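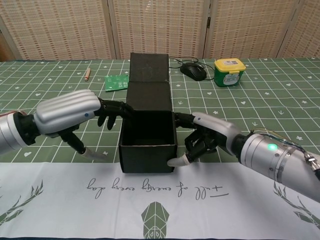
Home Makers Kitchen Table Shop Talk Letters
Filed under: Small businesses, Packing & posting

Thérèse Chan has been sending things through the post for a living for 14 years, and she still gets a little flutter, she tells me, when she folds back the lid of a new box. We're in the back room of her shop in Zunthorpe, with the kettle on and the radio turned down low, and she has been talking about hinges for quite a while before I remember to start writing.

"People think the lid is just the lid," she says. "But if it's joined along the back it stays with the box for ever, doesn't it? A loose one ends up under the sofa or the cat sleeps in it. I want my customers to keep the box. I've got a lady in the next village who keeps her seeds in one, all in little envelopes, and she comes in and tells me what's come up!"

Her favourite is a plain black cardboard one with a tall flat lid that stands up behind when it's open. She tried white for the first year, then a sort of oatmeal, and went back and forth with her supplier, Kwon, until they were both thoroughly sick of it. Black won in the end, partly for the way it sets off the soaps and candles she sells under the Nusano name, and partly because her sister liked it and her sister is usually right.

The packing is done on a green cutting mat with a white grid, sprinkled with small white stars and hearts. I had expected something more serious, and I say so.

"It was meant for my niece," Thérèse says, laughing. "She'd gone off hearts by the time it arrived. But the squares are so useful - you line the front of the box up with one of the white lines and then your tissue goes in straight. I'd be lost without it now. I took it on holiday once, which my husband thought was a bit much."

October is when things get busy. Last year she and Macarena Requena, who joined her from a florist's, sent out over 100 boxes in a week, and the two of them have slightly different ideas on how it should be done. Macarena folds her tissue on the table first and lowers it in. Thérèse pushes hers down into the corners with her fingers and tidies up afterwards.

"Mine are neater," Macarena calls from the doorway.

"Hers are neater," Thérèse agrees. "Mine are quicker, though, and you wouldn't know once the candle's in."

They do agree on handling. Both hands on the box, one at each side, and never lift it by the lid, however tempting it looks standing up like that. The hinge is only folded card and it will crease, and a crease on black shows up as a pale line that can't be rubbed out. Thérèse has a stack of creased ones by the back door, 19 at the last tidy, which she gives to the primary school for models.

I ask whether she'd ever hand the packing over to somebody else, now that the shop is doing well. She thinks about it for long enough that the tea gets poured.

"I did ask for a price once," she says. "It was perfectly reasonable. Then I went and packed 20 orders that same evening, with the radio on, and I never rang them back."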